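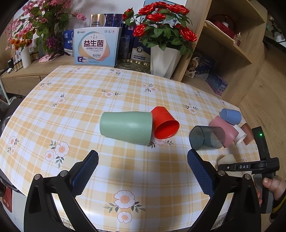

Notebook, July – hand-held grippers, pads and cups

Continued from the page of Kipchumba. He did the hard plate on the bench, I do the cups on the cloth.

Purpose: decide between the two pad sets before we order more. Set A is the dark blue textured pads. Set B is the smooth pads from Trestton, which Dumisani likes because they clean easily. Same linkage for both, only four screws to change.

Setup

Cups lying on their sides, mouths in different directions, mixed sizes and finishes. The pale green one is the largest, with matte speckled surface. The dark grey-green and the brown are see-through. I left the cups close together and some touching, because Subira complained last time that my layouts are too polite. The red one rests against the green one, the pink one is half behind the dark one.

Cloth is the glossy check with the flowers. I wanted a busy background for the camera and a slippery one for the cups. Both wishes were granted more than I liked.

Start position is jaws wide open over bare cloth, then move to the cup, close, lift, put upright, release. Two people at the table, one gripper each. We agreed to call the cup colour aloud before reaching, so that we do not go for the same one. It sounds childish but it saves the pads.

Camera exposure fixed before starting. Kerubo set it and I have not touched it.

Results

300 tries with set A, 300 with set B, so 600 in total over two mornings. A try is good if the cup stands by itself after release. A cup that is lifted but falls again is not good, also if it falls slowly.

Set A: 235 good
Set B: 174 good

The difference is bigger than I expected. Most of the lost ones with set B are the same story – the pad touches, the cup rolls away on the cloth, and the second jaw arrives too late. With set A the texture catches the wall of the cup earlier and it rolls into the other pad instead.

The small cups (blue, white) were nearly equal for both sets. The pads are wide compared with them and they have not much place to escape. The green one was the worst for set B. I must hold it near the narrow end, otherwise the jaws push it forward along the table.

Other observations

– Pivot pins on my unit: there is a little play in the left arm after the first morning. I can feel it when I close slowly. Please check before the next session, Dumisani has the small pliers.

– The see-through cups are still a problem for the tracking. The check pattern comes through the wall and the edge of the cup is lost for some moments. Upendo thinks a lower camera angle will help. I am not convinced but I will try it.

– Two grippers near each other: when the other arm passes over a cup I can no longer see its rim in my own view. I waited each time. The waiting is not counted as a failed try.

– Grip force by hand is not the same at the end of the morning as at the beginning. I changed the pad set every 50 tries to spread this over both. Kipchumba did not change in his plate test, so our numbers should not be put in one table.

– Soft cups bend a little with set A if I close fully. No cracks.

Comparison with the Ondieki gripper: not done. The adapter from Risville has the wrong hole distance, Upendo has written to them.

To do

1. Repeat the green cup only, both sets, on plain cloth.
2. Lower camera angle, see-through cups only.
3. Ask Zarnska if the textured pad exists in a lighter colour. Dark pads on the black arms are hard to separate in the video.
4. Subira to look at my sheet, I may have written two lines twice on the second morning.

My opinion for now: order set A. Cleaning is more work, but we clean once per day and we grip all day.

Last updated: July, 16:40
3 comments · 1 share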